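Cisevis jaw slip

The Cisevis jaw slip is a fault in the Sturneo hand-held gripper, a tool used to record human handling motions for later use by robot arms. The fault causes the position of the finger pieces reported by the tool to drift away from their true position during a recording session. It was first noted in August by operators at the Pekesmont workshop and takes its name from the Cisevis jaw mount, the part in which it arises.

Background

The Sturneo is held in one hand and closed by a trigger. Its finger pieces slide in the jaw mount, and a toothed belt inside the body links them to a rotary encoder. The encoder value is stored alongside the camera video and is later treated as the true jaw opening. The first version of the tool used a one-piece mount. The Cisevis mount replaced it in order to make the finger pieces quicker to change, and it holds the belt with a clamp and a single screw.

Before each session the operator runs a calibration in which a marker cube is placed on the table and viewed from several angles. This step fixes the position of the camera. It does not test the jaw opening, which is set separately by closing the fingers fully and zeroing the encoder.

Description of the fault

In an affected tool, the clamp screw loosens under repeated closing. The belt then skips a tooth when the fingers meet a hard object, and the encoder reading shifts by a fixed step each time. The fingers still open and close normally, so the operator feels little or no change. Reports from Pekesmont put the first skip at roughly 600 closings after the screw was last tightened.
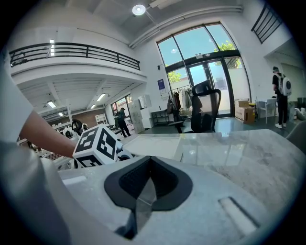 The shift is small at first but adds up. By the end of a long session the recorded opening could be wrong by as much as 14 millimeters. A robot arm trained on such recordings tends to stop closing too early and drop the object, or to press too hard on it.

Discovery

The fault came to light when an arm at Pekesmont crushed a series of thin plastic cups that it had handled well the month before. The control software was suspected first, and the arm was rolled back to an earlier release without effect. A review of the training data then showed that the reading for a fully closed jaw was no longer zero in 36 recordings, all made with two tools. When both tools were opened, the clamp screws could be turned by hand.

No one was hurt. The workshop did pause shared work between people and the arm until the review was finished, as the arm's grip force limit had been set from the same data.

Response

Ekanayake, the maker of the mount, issued a service note calling for thread-locking compound on the clamp screw and a check of the screw after every 25 hours of use. A later mount has two screws and a deeper clamp — it fits the same body, but the finger pieces must be removed before it can be installed.

A software update added a zero check at the start and end of each recording. If the two values differ, the file is marked and left out of training until a person has reviewed it. The check cannot tell when in the recording the skip took place, and Pekesmont chose to discard its affected files instead of trying to correct them.

Related faults

Jaw slip is sometimes confused with encoder dropout, in which the reading freezes for a short time and then returns to the correct value. Dropout is caused by a poor cable connection and leaves the zero position unchanged. Worn finger pads can also produce a false opening, though in that case the error stays the same from one closing to the next.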